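Holloway Readers' Companion: Progress Report to the Solletti Fund
Reporting period: January to June

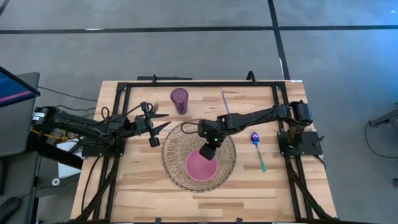
Will the companion to the Grikurard novels be finished within the grant period?
The character entries will be complete on schedule, while the place index is expected to run two months over. No additional funding is requested for the extension.

Work completed
The grant supports a free online guide to the Grikurard cycle, a sequence of 15 novels with a large and often confusing cast. Many figures appear under more than one name, and several change allegiance between volumes. At the close of the period, 90 character entries had been drafted and edited. Each gives the volumes in which the character appears, the names used, family ties, and a short account of the character's part in the plot.

The entries on the river clans took longer than planned. The second and third volumes disagree on who inherits the ferry rights at Riruser, and the later paperback editions changed two chapter endings without notice. Editors have followed the first editions throughout and recorded the differences in a note under each entry.

Plot summaries have been published for the first nine novels. Readers asked that major deaths not be revealed in the opening lines, and the summaries for volumes four and six were rewritten accordingly.

Work outstanding
A further 39 character entries remain, most of them for minor figures in the last three books. The place index has been started, but the geography of the southern provinces is inconsistent – the march from Riruser to the coast takes six days in one volume and a full season in another. A draft policy on such conflicts is with the editors for comment.

Permission to reproduce the endpaper maps has not yet been received from the publisher. If it is refused, the guide will carry a plain list of places arranged by province.

Budget
Spending on editing is within the approved amount. Hosting costs were slightly below the estimate, and the balance has been moved to proofreading, as permitted under the grant terms.

Next period
The remaining character entries will be submitted for review by September. Summaries of volumes ten through 15 will follow, beginning with the two prison novels.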